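Last edited 2018-04-29. Notes on the Akevis paper-transfer set, kept next to the files so that people read them before they train on anything.

# Akevis paper transfer, two-arm subset

Maintained by Domenica Auer. The set covers one family of tasks: moving single sheets of blank white paper between a tray and a tabletop with a two-arm robot. There are 1,569 episodes in the release. Flirnham planned for 2,000 and the early slides still say so. Please cite the lower number.

## What is claimed, and what I think of it

The Flirnham report says that a policy trained on this set "learns to separate sheets." I have read the report twice and gone through the evaluation logs, and I don't think the evidence supports that sentence. What the logs support is weaker: the policy moves a fingertip to the paper, drags, and closes the gripper. Sometimes one sheet comes along. Sometimes two do, and the scoring script can't tell the difference, since it only checks whether white pixels have left the tray region.

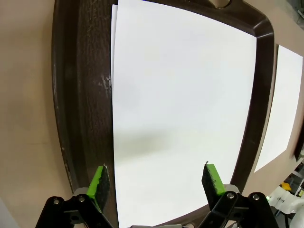 The wrist views were supposed to settle this. The argument was that a camera that close would show the edge of the second sheet whenever the stack had slipped out of line. I accept that it does when the stack is untidy. When the sheets are squared up there is almost nothing for a network to hold on to, and white paper under flat light has very little texture to begin with. The ablation in the report drops the wrist stream and loses almost nothing, a result the authors explain as "robustness." I would call it a hint that the policy isn't using the stream much.

## Layout

- `episodes/` – one folder per episode, with joint states, gripper state and all camera streams
- `splits/` – train and test lists; see the warning further down
- `labels/` – success flags from the script, untouched
- `labels_hand/` – my own labels, for part of the test list only

Timestamps are aligned after the fact. Don't trust them for contact timing.

## Known problems

**People at the table.** A share of the episodes have a person standing within reach of the trays. The data sheet from Vavside calls the set "fully autonomous," and I asked for that wording to be removed in March. In the fixed views you can find a hand held out over the far end of a tray while the green fingertip is already at the paper. I can't say from a single image whether a hand like that helped, and the labels can't either. Until someone goes through the video, treat autonomy in these episodes as unknown. 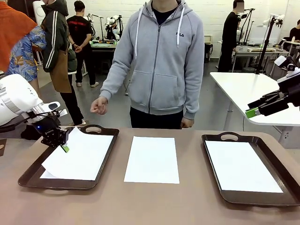
**The test split is too kind.** Test episodes come from the same sessions as training episodes, with the same table, the same trays and the same paper. The report's headline number is measured on that split. Anyone hoping for transfer should look at how little varies: two dark brown trays, one sheet flat between them, trays turned a little from one episode to the next. Swap in a pale tray and the contrast at the rim is gone. We ran 29 trials of that kind, and I would not have published the headline after seeing them.

**Curl.** Sheets that lift at a corner are easier to catch. The report pools curled and flat sheets. In my hand labels the flat ones account for most of the double picks.

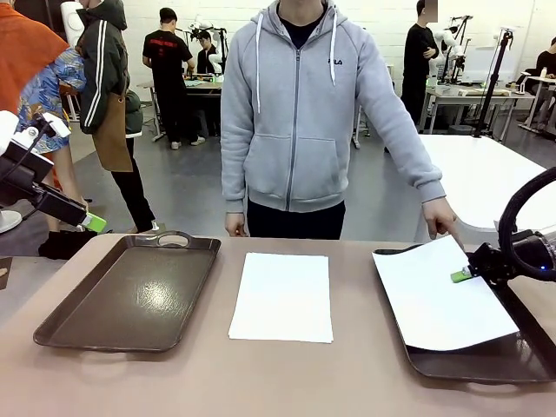

Wallner disagrees with most of this. The reply, sent after the first draft of these notes, was that the drag-and-pinch motion is the result, that separation was always meant loosely, and that a script counting double picks as successes still ranks the baselines in the right order. The last point may be true. I haven't been shown the ranking under hand labels, and I have asked for it.

## If you use it anyway

Relabel your test episodes by hand. Report double picks on their own line. Hold out whole sessions, and list which ones. Leave episodes with a person near the trays out of any claim about autonomy – or keep them in and say so.

The set is fine for pretraining a reach-to-contact behavior. I have used it for that myself and had no complaints.

## Open items

- Hand labels for the rest of the test list
- Flag for "person in reach," per episode
- Session-level split
- Corrected wording in the Vavside data sheet (asked for, still waiting)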